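WHO STILL TAKES A LUNCH BREAK? A small study of the working day
Cheng-en Chiu, Work and Society module, final project report, 31/03/2020
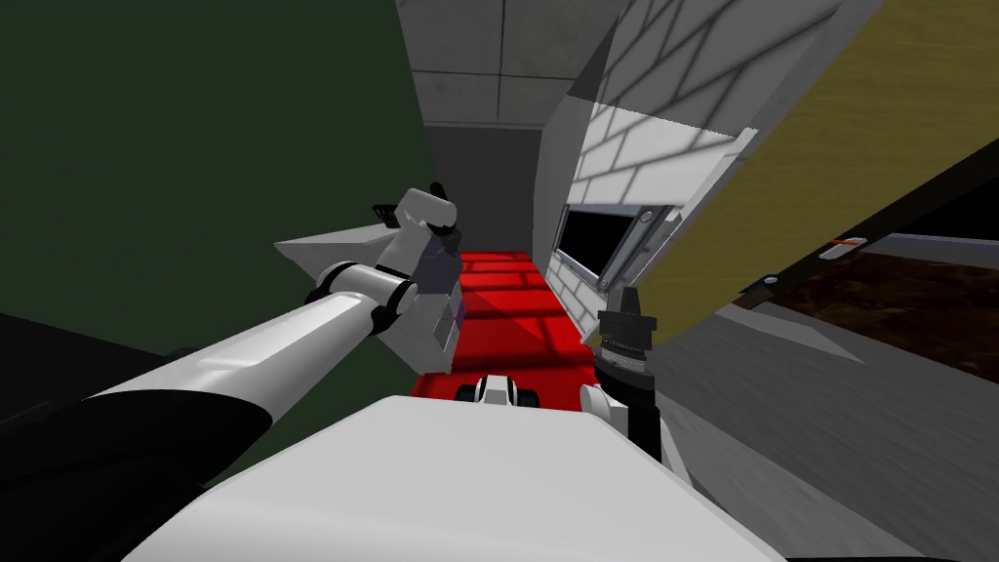

Figure 1. Computer render: white robot arm with gripper, second gripper on the right.

Why I picked this

My mum has worked in offices all her life and I can't remember her ever telling me about a lunch. Meetings, yes, endless ones, but never a lunch. When we were told to choose a topic on the changing working day, most of my group went for pay or commuting, and I thought, well, what about the bit in the middle when people are supposed to stop? I wanted to know who still takes a proper break, what they do with it, and whether their workplace makes it easy or hard.

What I did

I wrote to a lot of firms in October and four said yes: Grekico (they make garden furniture), Lelach (a printer's), Fung (a bakery with a shop at the front) and Biltska, who do accounts for other people. Between them 80 staff agreed to keep a break diary for 11 working days. It was one side of paper: when did you stop, when did you start again, where were you, who were you with, what did you eat. I got 466 usable entries back. Lots of days were left blank, and a few sheets came back with so much soup on them that I had to give up. The Fung ones smelled lovely, I will say that.

I also sat in the break rooms for a morning each and chatted to whoever came through. My tutor said to call this "informal interviewing", so that's what it was.

What I found

The biggest surprise for me was the bell. Lelach still rings one at half past twelve, a real brass thing by the door, and everybody goes. I expected people to hate it! One woman in the bindery told me it was the best thing about the job, as she never has to be the first one to stand up. At Biltska you can take your break whenever you like, and the diaries are full of entries like "12.50, desk, sandwich, on phone to client". Several people wrote "none" and then listed what they ate during it.

Grekico was somewhere in between. The workshop side ate together at two long tables and the sales side mostly didn't, even though the tables are the same distance from both. I asked why and got a different answer each time (noise, sawdust, "they've got their own seats").

Fung doesn't really have lunch. Most of the bakers start at four in the morning, so their main break is at eight and it's a cooked breakfast. I nearly left them out because my form said LUNCH in big letters at the top, and I'm glad I didn't - theirs were the longest and chattiest breaks in the whole pile.

What went wrong

The form, mainly. I didn't leave a space for smokers' breaks or for tea, so people squeezed them into the margins. I also suspect some people took a better break because they knew they'd have to write it down. Two told me so. And four firms is tiny, so please don't take this as the state of the nation.

If I did it again

I'd follow fewer people for longer, and I'd ask managers to fill in the diary too. Only one did, and hers was blank from the third day on. I'd also like to go back to Lelach and ask the younger staff about the bell, as nearly everyone who talked to me there had been in the job for years. My discussion section was meant to be 900 words and I've gone over, so the full tables and a copy of the form are in the appendix.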